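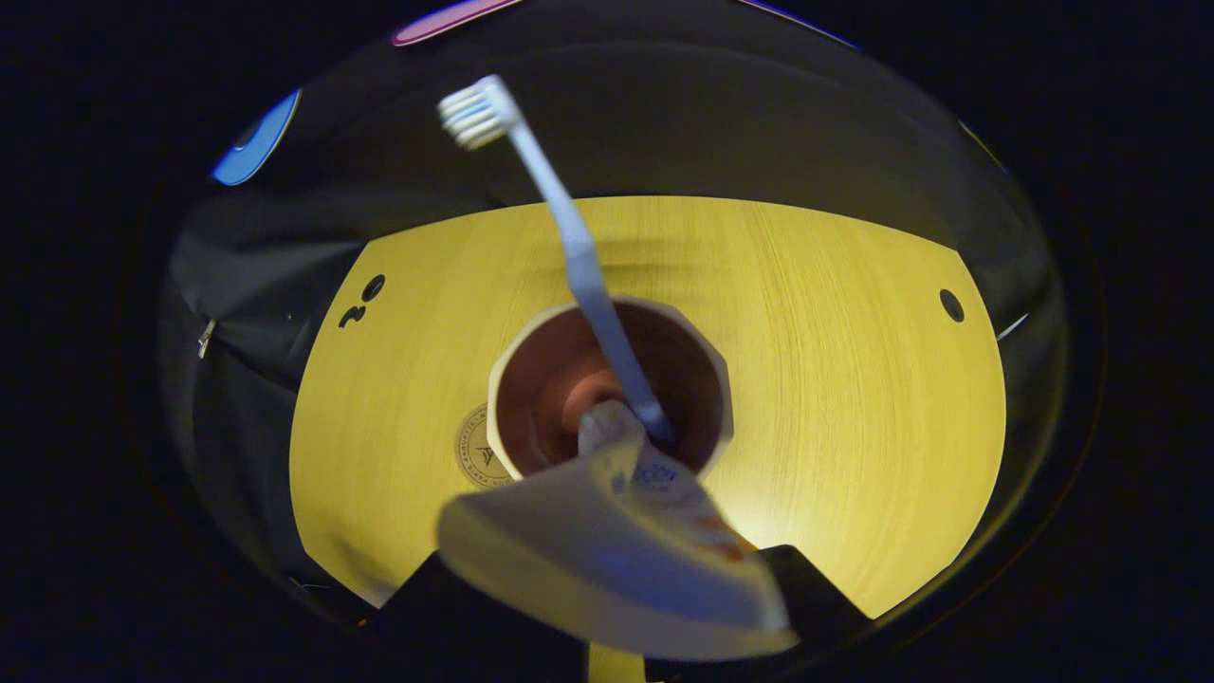 August 10, 2018

Equipment planning, second pass. Prelonitz bench, hand-held grippers and the arm they are meant to lead into.

Where we stand: 2313 dollars left in the small equipment line. It has to be committed before the line closes, and unspent money does not roll over. The arm comes out of a different line and is not part of this entry, except where it forces a choice here.

Current task set is toothbrush and toothpaste tube into a cup. Keeping it for the budget exercise as it loads the gripper in two different ways. The brush is thin and stiff and wants a narrow, repeatable closing point. The tube is wide, soft and slick, and it blocks a good part of the camera view when held low. Any finger or camera we buy has to cope with both. If it only copes with the brush, we will be buying again in April.

Needs, in order:

1. Second hand-held gripper. We have one. Two people cannot collect at once and any repair stops the work. Kostix quoted the same body as ours, with the same finger mount. Lead time is 11 working days. Price takes a bit more than half the line.

2. Spare finger pads. Cheap, order regardless. Ask for the softer grade and the standard grade, 2 sets of each. Our pads have gone shiny at the tips and the tube creeps when squeezed near the crimp. Have not separated pad wear from grip force yet. Do that before blaming the pads in the order note.

3. Lighting. The view from the gripper goes nearly black toward the corners and the background behind the table stays dim. Part of the dark corner is the lens and no lamp will fix it. A plain diffuse panel on a stand would help with the background. Flonarton sells one that fits the existing clamp. Check the flicker spec before ordering; the sales page does not give it.

4. Camera with closer focus. The tube is blurred when it sits in the fingers. The brush and cup further out are usable. Open question whether this matters for training. My view is that it matters less than having the second gripper, so it goes below the line for now.

Not buying: a new table. The yellow top is fine. The grain is fine enough not to bother the tracking, and the stamp on the surface is handy as a rough landmark for where the cup goes. If a second station is set up it should get a plain top of similar brightness, from stock.

Compatibility. The Mathew arm takes the Kostix finger mount with an adapter plate, per the drawing. The drawing is revision B and our gripper was bought against revision A. The bolt pattern is the same on both, the dowel position is not. Either drill the plate here or pay for the matching one. Drilling is a half hour on the mill and I would take that option. Measure our mount first – do not go by the drawing.

Consumables are charged to this line as well, which I missed in the first pass. Cups, brushes and tubes are small money, but the tubes deform with handling and should be swapped often enough that the shape does not drift during a set. Added a line for them. Same brand of tube throughout or the print and nozzle change under us.

Shipping. Kostix charges per box, so the gripper and pads go on one order. Flonarton ships flat rate. The adapter plate blank comes from the metal rack, no charge.

Running total with gripper, pads, light and consumables comes in under the line, with a small remainder. The camera does not fit. Moving it to the April request together with a lens option, with sample views attached so the focus problem can be judged from the material.

To do:
– written quote from Kostix, confirm mount revision
– flicker figure from Flonarton
– measure dowel position on our mount
– squeeze test on the tube, old pads against new
– clear the shelf by the Prelonitz bench for the second gripper and its charger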